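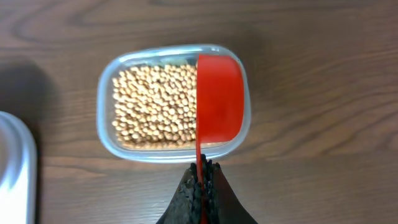
Photo: Darnorside / Erdal Yalçınkaya

Dry goods by the scoop: storage practice at a refill store

Pruvetov sells dried beans, grains and seeds by weight from its store in Ollport. Sérgio Sequeira has run the dry goods side for 17 months and sets the rules for how stock is held, measured and rotated. He spoke to Darnorside about containers, scoops and moisture.

The store keeps its back stock in sealed bins and works from small clear plastic containers at the counter. Sequeira prefers a rectangular shape with rounded corners. "Square corners hold dust and broken skins. You end up cleaning them with a brush," he said. "With a rounded corner a cloth is enough."

Clear walls matter for a different reason. Staff check the product from the side before each refill, looking for split beans, webbing or a change in color. A container that fails the check is emptied and its contents are held back from sale. Sequeira logged 1,783 refills in the last stock year and says most rejected lots were found this way.

Scoops are plastic, in a strong color. Red is his choice for pale legumes. "If a chip comes off the edge, I want to see it. A white scoop in pale beans is a bad idea." Each scoop is assigned to one product and is washed when the container is washed. It is not moved between products during the day, even when both are beans.

Asked about scoop shape, he favored a broad, squarish bowl over a round one. It follows a flat container wall more closely and leaves less behind. The handle should be long enough to pass over the rim, so that it can be picked up without fingers touching the food. He does not use scoops for portioning. "A scoop moves product. The scale measures it. Those are separate jobs."

On moisture, the store holds the room at or below 50 percent relative humidity. Above that, Sequeira said, small round beans begin to take up water slowly and cook unevenly. Containers stay lidded between customers, and a scoop goes back in only after it has dried for 2 hours on a rack.

For home kitchens he recommended the same method at a smaller scale: one container per product, a date on the lid, old stock used up before new stock is added. He advised against topping up. "People pour the new bag over the old one. The bottom layer can sit there for years, and then they say the beans never get soft."

The interview took place on 2021-10-28 and has been edited for length.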